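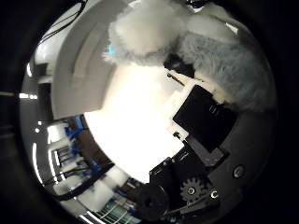
Kinbridge shop adds make-your-own wedding favor nights

Couples who want to put together their own wedding favors will have a place to do it starting in March, when Hullum Paper & Ribbon in Kinbridge opens its back workroom for evening sessions.

The sessions run every Wednesday from 6 p.m. until 9 p.m. Tables seat up to 32 people, and couples are welcome to bring family or members of the wedding party. The cost is $30 per table, which covers use of the cutting machines, hole punches, glue guns and a tag printer. Boxes, bags, ribbon and fillings are sold separately, or guests can bring their own.

Owner Urszula Witkowska said the idea came from customers who bought supplies in bulk and then ran out of room at home.

"People come in for ribbon and tell me the dining table has been covered since Christmas," Witkowska said. "We have long tables and good light, and the room sat dark most evenings."

Nikola Kozłowski, who used the room during a trial run last fall, made some 500 seed packets for a family wedding over two evenings. Each had a stamped envelope, a paper band and a name tag tied on with cotton string.

"The first hundred were slow," Kozłowski said. "After that we had one person folding and one tying, and it went fine."

Finished favors can be stored at the shop for up to two weeks at no charge. The exception is chocolate and anything else that melts - the stockroom is not cooled.

The shop also plans to rent out hand stamps by the weekend and will take orders for printed tags in lots of 1,000. Smaller lots can be printed during a session.

Tables can be reserved at the counter or by phone. A deposit of half the table fee is due at booking, and it will be returned for cancellations made by noon on the day before.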